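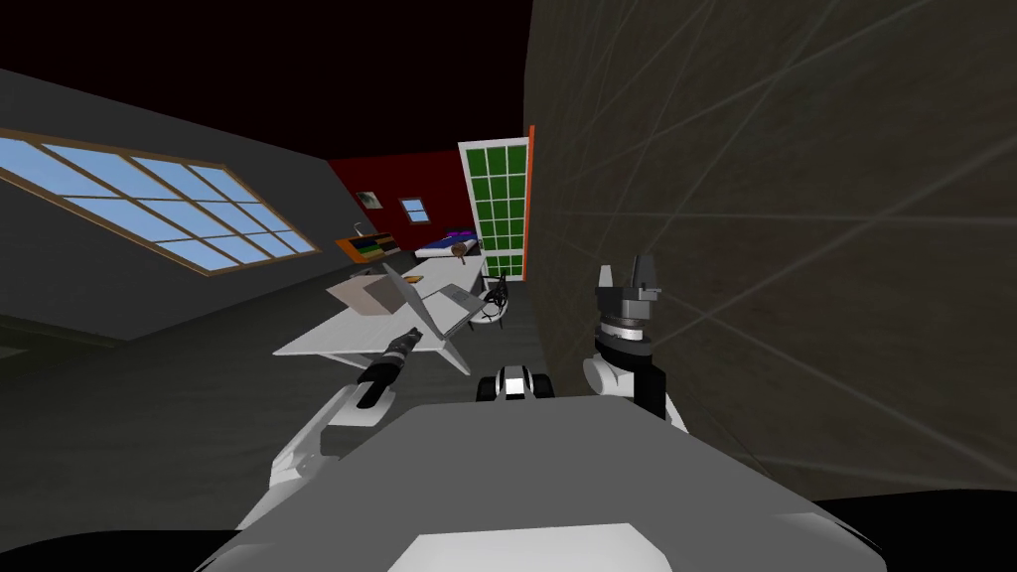
*Render: table, with the dark wall on the right.*

**Going dark in the dining room – talk me down or cheer me on**

**grout_expectations** wrote (9/16/20):

I want one dark wall in the dining room, and my household has split into two camps, one of which is me.

The room faces south, gets a polite amount of light until lunchtime and then gives up. We've had it "warm white" for years, a colour I can best describe as the inside of a margarine lid. My theory is that a gloomy room painted white is just a gloomy room with visible fingerprints, so you may as well commit. I've been eyeing off a charcoal called Kimaro, matt finish, on the long wall only.

The other camp says we'll be eating in a cave. Anyone done it and lived with it through a winter?

---

**Mrs_Undercoat** wrote:

Done it, love it, would do it again. We went near-black in a south-facing room in Skarkport and it's the only room in the house visitors comment on. Some of the comments are even nice.

Get the lamps sorted first though. One oyster light in the middle of the ceiling and a charcoal wall will give you the atmosphere of a police interview.

---

**pelmet_pete** wrote:

I'll be the wet blanket. Matt charcoal next to a dining table is a terrible idea if anyone in the house owns a chair. Every time somebody pushes back after dinner you get a pale scuff, and you can't wipe it because wiping matt leaves a shiny patch, so then you've got a scuff AND a halo. I repainted ours after 26 months and that was me being stubborn.

Go low sheen at the very least.

---

**Mrs_Undercoat** wrote:

Low sheen on a dark colour shows every lump in the plaster. Ask me how I know. You can see the exact spot where the previous owner patched a hole with what I believe was toothpaste.

---

**pelmet_pete** wrote:

So skim the wall first. If it's lumpy it's lumpy in any colour.

---

**Mrs_Undercoat** wrote:

It's lumpy in any colour, but in margarine lid you don't have to look at it.

---

**grout_expectations** wrote:

I feel this has become about something else.

For the record the wall is plasterboard and pretty flat, apart from one join I've been ignoring since we moved in. Chairs are a fair point. The table's end is fairly close to that side and we have a teenager who leaves the table the way other people leave a burning building.

Would a chair rail help, or does that turn it into a bed and breakfast?

---

**sundaydriver_fnq** wrote:

Bed and breakfast, definitely. Pull the table out a bit.

What nobody's mentioned is primer. Get it tinted grey. I skipped it and needed that many coats I started to feel like the tin was laughing at me. The bloke at the Pisdale paint counter had told me to tint it, too, and I'd nodded at him like I was listening.

---

**tinny_lid** wrote:

Paint a big bit of card with your sample pot and move it about for a week. Don't dab it straight on the wall. I've got a patch behind the sideboard that's been "just a test" since last December.

Also consider a deep green? Distent do a good one. Charcoal's had a fair run.

---

**pelmet_pete** wrote:

Here we go. Green.

---

**grout_expectations** wrote:

Card is painted and leaning against the wall. The cave camp walked past it twice and asked what was in the parcel.

Leaning towards the grey primer, table shifted across, and matt over Pete's objections. Sorry Pete. I'll also have a look at the green, purely so I can say I did.

---

**pelmet_pete** wrote:

Keep the leftover tin. And write the tint formula on the lid, you'll want it.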